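## Re-zeroing the wrist camera on the Hovelance cell

I love this job! It takes 20 minutes, the arm comes back noticeably sharper, and all you need is a 3 mm hex key and a lint-free cloth.

1. Jog the arm to the park pose and drop the speed to 30 per cent.
2. Wipe the lens, then snug up the two bracket screws.
3. Bring the wrist over the table so the blue tape crosses the view on a slant, with part of the plate in the lower right corner.
4. Open Drorkel, grab a still and save it as your new reference. 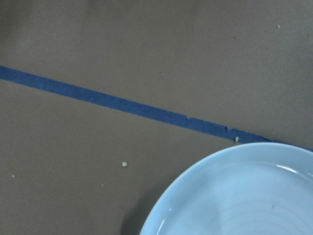 Tuominen wrote in to say that the bracket settles a little as it warms up, so it's worth running the arm for a while before step 4 and checking the screws again. Great tip, and I've started doing it every Wednesday.

Now load the old reference over the new one at 55 per cent opacity. If the tape edges line up, you're done! If they don't, loosen the bracket, nudge it and grab another still.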